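Week 5 handout: Using old county maps as evidence

1. Who paid for it?
County atlases were mostly sold by subscription. A farmer who paid got his name on his parcel, and sometimes a drawing of his house with a suspiciously tidy orchard. A neighbor who didn't pay may be missing. Treat a blank parcel as a question.

2. The date on the title page
Don't trust it. The Nuttall sheets were reissued over 20 times from the same plates, with a new year and little else changed. On sheet 17 the rail line to Ivton is drawn as finished. The deeds we read last week say otherwise – the company was still buying land.

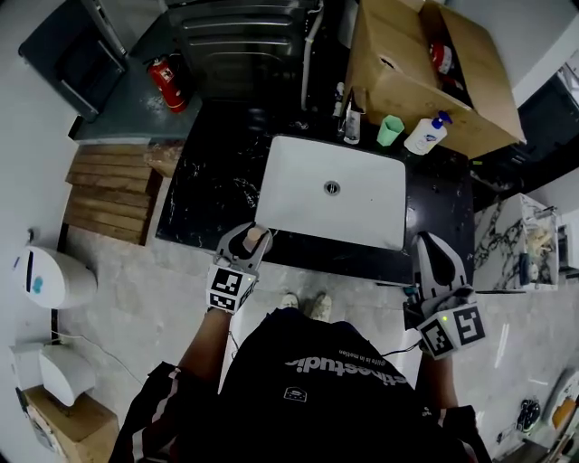
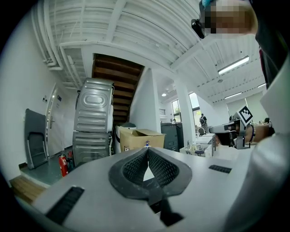
3. Scans and catalog entries
A sharp scan proves only that the scanner was good. Catalog titles are often copied from older catalogs, errors included. Check the scale bar, the margins and the back of the sheet.

For December: compare sheets 17 and 19 and list every place name that appears on one only. Ukanden is spelled two ways. Write 500 words on which spelling you believe, if either. "The map says so" will not get credit.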